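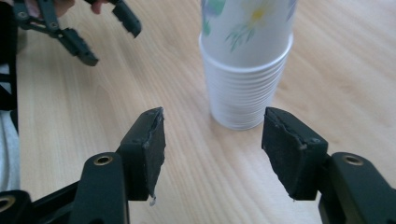
I finally made cold brew at home and I can't believe I waited this long! Leilani has been after me to try it since last October, and her recipe is so easy (coarse grounds, cold water, a big jar, go to bed). 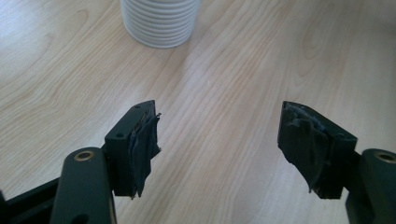

My first batch steeped way too long and I still drank every drop. The second was sweet and chocolatey, and I've already worked out that it's saving me $30 a month. Next up is her orange peel version, and I'm so excited! 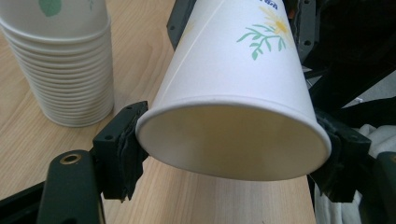
A printed white paper cup, tipped on its side.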